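Automotive Technology, Unit 8: Drum Brake Service
Handout 3 - Measuring and fitting, rear axle

Read this before the practical. Bring safety glasses, a drum micrometer and the Plirkholm job sheet. The training axle is fitted with Kedia leading/trailing assemblies, one per side.

Drum condition

The maximum permitted diameter is cast or stamped on the outer face of the drum. This is the discard figure. A drum to be machined must finish below it, with an allowance for wear in service. Where the marking is corroded and cannot be read, use the workshop manual.

Clean the friction surface with brake cleaner and wipe dry. Do not use compressed air on brake dust of any age. Measure at 2 positions across the width of the surface, then rotate the drum 90 degrees and repeat. Variation between the two directions is out-of-round. Variation between the inner and outer edge is taper, or bell-mouthing. Blue spots indicate localized overheating and a change in the iron; light machining seldom removes them, and the drum is normally replaced. 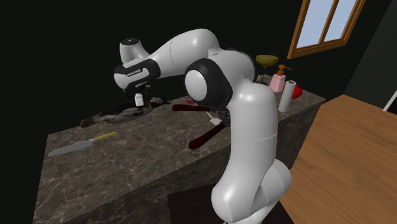 Drums are replaced or machined in axle pairs. Unequal diameters give unequal torque at the same line pressure, and the vehicle may pull under braking.

Shoes and hardware

The leading shoe is self-energizing in forward travel and generally wears faster. On duo-servo units the secondary lining is the longer of the two and faces the rear of the vehicle. Return springs are colour coded by rate and must not be mixed. Apply a thin film of high-temperature brake grease to the backing plate pads only.

Peel back the wheel cylinder boots. Slight dampness is acceptable; free fluid is not.

Initial adjustment

Set the shoe gauge to the drum, transfer it to the linings, and turn the star wheel until contact is light. Fit the drum. Slight drag is correct. Confirm that the park brake lever is fully released beforehand - a tight cable holds the shoes off their anchor and gives a false setting.

Record all readings on job sheet 611. Sheets are due at the Clillville shop office by 4 p.m.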